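# 피해자 진술 제도

**피해자 진술 제도**(被害者陳述制度)는 형사 절차에서 범죄 피해자 또는 그 유족이 범죄로 입은 신체적·정신적·경제적 영향과 피고인의 처벌에 관한 의견을 법원에 직접 밝힐 수 있도록 한 제도이다. 영미법계에서는 피해 영향 진술(victim impact statement)이라는 명칭이 일반적으로 쓰이며, 대륙법계에서는 증인신문의 한 형태로 규율되거나 부대소송 참가인의 권리에 포함되는 경우가 많다. 진술의 시기, 방식, 양형에 미치는 효력은 법역에 따라 차이가 크다.

## 개념과 구별

피해자 진술은 범죄사실의 입증을 목적으로 하는 증언과 구별된다. 증언은 공소사실의 존부를 판단하기 위한 증거로서 선서와 반대신문의 대상이 되는 반면, 피해 영향 진술은 대체로 유죄가 인정된 뒤 양형 단계에서 이루어진다. 다만 유죄 심리와 양형 심리가 분리되지 않은 법역에서는 두 기능이 하나의 절차 안에서 섞이기 쉽다. 이에 따라 진술 내용 가운데 어느 부분을 사실 인정의 자료로 쓸 수 있는지를 별도로 정해 둘 필요가 있다.

피해자 진술은 다음 제도와도 구별된다.

- **고소**: 수사기관에 범죄사실을 신고하고 처벌을 구하는 의사표시이다.
- **처벌불원 의사표시**: 반의사불벌죄에서는 소송조건에 관계되며, 그 밖의 범죄에서는 양형 사유로 고려될 수 있다.
- **배상명령 신청**: 형사 절차에서 손해의 배상을 구하는 것으로, 재산상 청구의 성격을 가진다.
- **회복적 사법 절차**: 가해자와 피해자의 대화를 중심으로 하며, 법정 밖에서 진행되는 경우가 많다.

## 연혁

근대 형사소송은 국가와 피고인의 대립 구조를 기본으로 하였고, 피해자는 주로 증거방법의 하나로 취급되었다. 20세기 후반 피해자학이 발전하고 피해자 단체의 활동이 확대되면서 이러한 구조에 대한 비판이 제기되었다. 1985년 국제연합 총회는 「범죄 및 권력남용 피해자를 위한 사법의 기본원칙 선언」을 채택하여, 개인의 이익이 영향을 받는 절차의 적절한 단계에서 피해자의 견해와 관심사가 제시되고 고려되도록 할 것을 규정하였다.

미국 연방대법원은 1987년 부스 대 메릴랜드 사건에서 사형 사건의 양형 심리에 피해 영향 진술을 제출하는 것이 수정헌법 제8조에 위반된다고 판단하였으나, 1991년 페인 대 테네시 사건에서 이를 변경하였다. 캐나다는 1988년 형법 개정으로 피해 영향 진술에 관한 규정을 두었고, 이후 피해자가 법정에서 진술서를 직접 낭독할 수 있도록 하였다.
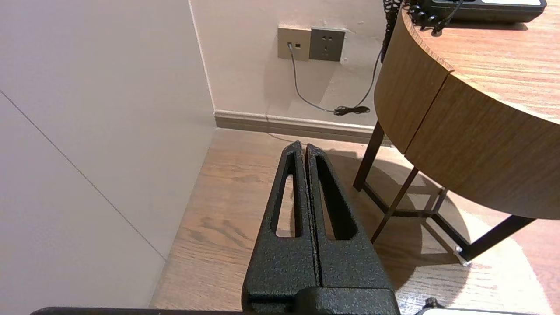 대한민국에서는 1987년 개정된 헌법 제27조 제5항이 형사피해자의 재판절차진술권을 기본권으로 명시하였다. 이를 구체화한 형사소송법 제294조의2는 피해자 또는 그 법정대리인의 신청이 있는 때에 법원이 피해자 등을 증인으로 신문하도록 규정한다. 피해자가 사망한 경우에는 배우자, 직계친족, 형제자매가 신청할 수 있다. 2007년 개정으로 신청권자의 범위와 신문 시 진술 기회에 관한 내용이 정비되었다.

## 진술의 방식

### 구두 진술

피해자가 법정에 출석하여 직접 의견을 말하는 방식이다. 재판부는 중복되거나 사건과 관계없는 진술을 제한할 수 있다. 피고인과의 대면이 심리적 부담이 되는 경우 차폐시설 설치, 비디오 등 중계장치에 의한 신문, 신뢰관계인 동석 등의 보호 조치가 활용된다. 피해자의 사생활이나 신변 보호를 위하여 심리를 공개하지 않는 결정도 가능하다.

### 서면 진술

피해자가 진술서를 작성하여 법원에 제출하는 방식이다. 일부 법역은 정해진 서식을 사용하며, 신체적 상해, 정서적 영향, 경제적 손실, 향후 안전에 대한 우려를 항목별로 적도록 한다. 서식은 내용의 누락을 줄이는 장점이 있으나, 피해의 경과를 연속적으로 서술하기 어렵다는 지적이 있다. 서면이 제출된 때에는 그 사실을 피고인 측에 알리는 것이 원칙이다.

### 대리 진술

피해자가 아동이거나 장애, 질병 등으로 직접 진술하기 어려운 경우 법정대리인이나 변호사가 대신 진술할 수 있다. 살인 사건에서는 유족이 고인의 생애와 가족 관계를 진술하는 경우가 많다. 복수의 유족이 진술을 원하는 때에는 재판부가 인원 또는 시간을 조정할 수 있다.

## 효력

대한민국의 형사소송규칙은 증인신문에 의하지 않는 의견진술 제도를 별도로 두고 있으며, 이에 따른 진술과 서면은 범죄사실의 인정을 위한 증거로 할 수 없다. 반면 선서 후 증인신문으로 이루어진 진술은 통상의 증거법 원칙에 따른다.

양형에 대한 효력도 일률적이지 않다. 피해의 정도는 대부분의 법역에서 양형 인자로 인정되지만, 구체적인 형량에 관한 피해자의 희망은 법원을 구속하지 않는다. 잉글랜드와 웨일스의 실무에서는 형량에 관한 피해자 측의 의견을 양형 판단에 고려하지 않는 것을 원칙으로 한다.

## 논의

### 찬성론

찬성론은 피해자를 절차의 주체로 인정하고, 법원이 범죄의 결과를 구체적으로 파악할 수 있다는 점을 근거로 든다. 마이테 에체바리아(Maite Echevarría)는 피해자 진술의 기능을 정보 제공 기능과 표현 기능으로 나누고, 형량에 변화가 없더라도 표현 기능은 독자적인 의의를 가진다고 보았다. 쉬크란 귀네쉬(Şükran Güneş)는 법원이 판결 이유에서 진술을 언급하는지가 유족의 절차 만족도와 관련된다고 주장하였다.

### 반대론

반대론은 양형의 형평성을 주된 근거로 한다. 표현력이 뛰어난 피해자가 있는 사건과 진술할 유족이 없는 사건 사이에 형량 차이가 발생할 수 있다는 것이다. 베니토 파체코(Benito Pacheco)는 배심원이 참여하는 절차에서 감정적 진술이 미치는 영향을 통제하기 어렵다고 지적하고, 진술을 서면으로 한정하는 방안을 제시하였다. 무죄를 다투는 피고인의 사건에서 유죄 판단 전에 피해 진술이 이루어지면 무죄추정 원칙과 긴장 관계에 놓인다는 견해도 있다.

### 실증 연구

에산 우스마니(Ehsan Usmani)는 살인 사건 판결문 200건을 대상으로 유족 진술의 인용 여부를 조사하였다. 이 가운데 57건에서 진술 내용이 양형 이유에 직접 인용되었다. 우스마니는 인용 여부와 형량 사이의 인과관계는 판결문만으로 확인할 수 없다고 밝혔다. 이러한 연구는 공개된 판결문에 의존하므로, 법정에서 실제로 이루어진 진술의 길이와 내용이 반영되지 않는 한계가 있다.

## 언론 보도와의 관계

공개 법정에서 이루어진 진술은 언론 보도의 대상이 된다. 유족이 피해자의 이름과 사진의 공개를 원하는 경우가 있는 반면, 성폭력범죄와 아동 대상 범죄에서는 피해자의 신원을 특정할 수 있는 정보의 보도가 법률로 제한된다. 피해자의 신원 공개와 가해자의 신원 공개는 요건과 결정 주체가 서로 다르며, 유족의 동의가 곧 가해자 신원 공개의 근거가 되지는 않는다.

## 같이 보기

- 재판절차진술권
- 배상명령
- 피해자 국선변호사
- 회복적 사법
- 양형기준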